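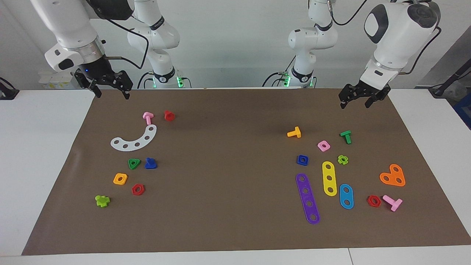

## Measure a reservoir from orbit without leaving your chair

By Leif Nyberg

The reservoir above Miritcombe is called Rana Water, and every summer people in town argue about how much of it is left. You can settle the argument with two free satellite images and an evening. You'll lose the argument anyway, but you'll have a map.

You need a desktop GIS program, any of the free ones, and a source of multispectral images with a green band and a near-infrared band. Pixels of 10 meters are fine for anything bigger than a duck pond. I'm going to use Rana Water throughout. Swap in your own lake.

### 1. Pick your dates

Get one image from early spring, when the lake is full, and one from July. Search by location, then filter by cloud cover, then ignore the filter and look at the previews. Cloud cover is given for the whole tile, and a tile that is 4 percent cloudy can have all of it parked over your lake. Mine did, for most of one spring.

Try to get both images from the same sensor. Comparing two different ones is possible, but it's a second evening.

Choose the surface reflectance product if there's a choice. It has been corrected for the atmosphere, so the two dates can be compared without the haze over Lundgate joining in.

### 2. Clip before you do anything else

Load the green and near-infrared bands for both dates. Draw a polygon around the lake with a generous margin of dry land, save it, and clip all the bands to it. A full tile takes in Fomham, the coast, and a great deal of agriculture, and your laptop will cheerfully process every field of it while you wait.

Check that all the clipped layers share a projection measured in meters. If the coordinates look like degrees, reproject now. I once reported the surface of a lake in square degrees to a room of people who were too polite to ask.

### 3. Make the water index

Open the raster calculator and enter this, using your own layer names:

`(green - nir) / (green + nir)`

Water reflects a little green light and swallows nearly all the near-infrared, so open water comes out positive. Plants and soil usually come out negative. Run it once for each date and give the outputs names you'll recognize tomorrow. "output_final_2" is not one of those.

If the result is nothing but ones and zeros, the calculator is doing whole-number division. Set the output type to 32-bit float and multiply the top of the fraction by 1.0.

### 4. Choose a threshold

Start at 0 and make a new layer where everything above it is 1 and everything else is 0. Lay that over a true-color view and zoom in on the shoreline.

- Muddy shallows missing? Lower the threshold a little.
- Parking lots turning into lakes? Raise it.
- Steep north slopes counted as water? Those are shadows, and no threshold will save you. Mask them by hand.

I settled on 0.05 for Rana Water. Use the same number for both dates, even if one of them would look prettier with a different one.

### 5. Clean up the specks

Run a sieve filter to drop the tiny clumps. Then convert to polygons and delete whatever isn't your lake. The Miritcombe sewage works has lovely round ponds, and they kept getting into my totals.

### 6. Add up the area

Use the field calculator to get the area of each polygon in square meters, and divide by 10,000 for hectares. I got 182 hectares in spring and 135 in July.

Before you announce anything, remember that this is surface area. It tells you very little about volume unless you know the shape of the bottom, and a shallow lake can look catastrophic from above after losing a foot of water. The edge pixels are part water and part beach, too, so leave off the decimals.

### 7. Map the difference

Subtract the July water layer from the spring one. Cells with a value of 1 are places that were water and now aren't. Color those orange and the rest of the lake blue, add a scale bar, and write both image dates on the map in type large enough to read. Someone will ask which is which.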